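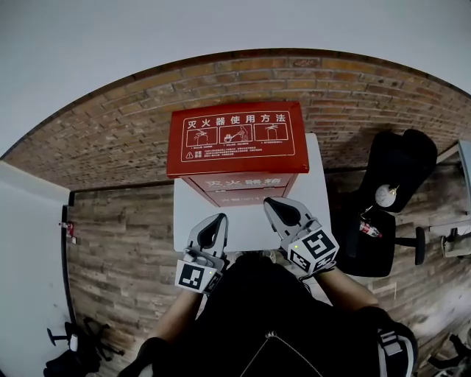 Aleksi Honkanen replied that you don't need a box at all, you need a bracket and a screwdriver, and the box is something people buy because it looks official.

14 comments

mossgate
Well, that's me told. I'd come on to ask whether anyone has one of those red floor boxes and whether it's worth the money, and the first answer is to buy a bracket. I'm in a rented unit with brick walls and the landlord won't have them drilled. So a bracket is out, unless you know of one that sticks.

Aleksi Honkanen
There are stands. A stand is a bit of bent tube with a base. You can see the extinguisher, you can grab it, and there's no lid for somebody to pile magazines on.

tin_larder
Somebody WILL pile magazines on it. We had two of the Kiltia boxes at my old place and by September one was a plant stand and the other had the post on it.

mossgate
Ours would probably end up with the post on it too. But I do like having the steps printed on the thing. The one at the top has little pictures for the pin, the hose and the squeezing, so even if you can't read Chinese you get the gist.

Aleksi Honkanen
The steps are printed on the extinguisher as well. Have a look at the label on yours. I don't see what you gain from a second copy, and when the lid is up you can't read it anyway.

pellow
Disagree with that. The label on a small extinguisher is tiny and it's wrapped round a cylinder. A flat panel you walk past every day is something you might half remember. I'm not saying it's worth what Drellen charge for theirs, mind. I was quoted 200 for a metal one with a catch, and that was before delivery.

tin_larder
200! For a box!

pellow
For a box. I asked what the catch did and was told it "secures the lid". I'd rather the lid wasn't secured, thanks.

mossgate
What about the Nyanda ones? The listing says "tested to 2,000 openings". It doesn't say who by.

Aleksi Honkanen
Or what happens at 2,001. Who opens an extinguisher box two thousand times? You open it to check the gauge now and then. I wouldn't pay a penny extra for that line.

harrowby_k
I'm going to stick up for the box a bit. We're in an old workshop with a plank floor and people are forever shifting benches. A bare extinguisher standing on the floor gets kicked over, and ours had a dented base and a bent handle before we did anything about it. The box is heavy enough to stay where it's put. It's ugly and the lid squeaks, but the extinguisher inside is fine.

Aleksi Honkanen
A stand would have done that too.

harrowby_k
We had a stand. It got kicked over with the extinguisher on it.

pellow
Does your lid lift off or hinge? The hinged ones I've tried either drop on your knuckles or won't open properly if you've pushed the box up against a wall.

harrowby_k
Hinged. Leave a hand's width behind it and it goes back all right. I did catch my knuckles the first week.

mossgate
Right, so where I've got to is a plain hinged one, second-hand if I can find it, no catch, kept near the door and off any table. Pluvdale have ex-display ones for 30 but the photos are dreadful and "minor marks" could mean anything. I'll ask for a picture of the inside before I pay.

tin_larder
Measure your extinguisher first, handle included. Ours didn't fit with the hose clipped on and we only found out after we'd thrown the packaging away.

Aleksi Honkanen
Still say stand. But if you must have the box, check the bottom for rust, and put a label on the lid saying NO POST.

mossgate
Measured it. It's taller than I thought, so the small Pluvdale one is no good. I've emailed them about the bigger size and will report back if they answer.

6 shares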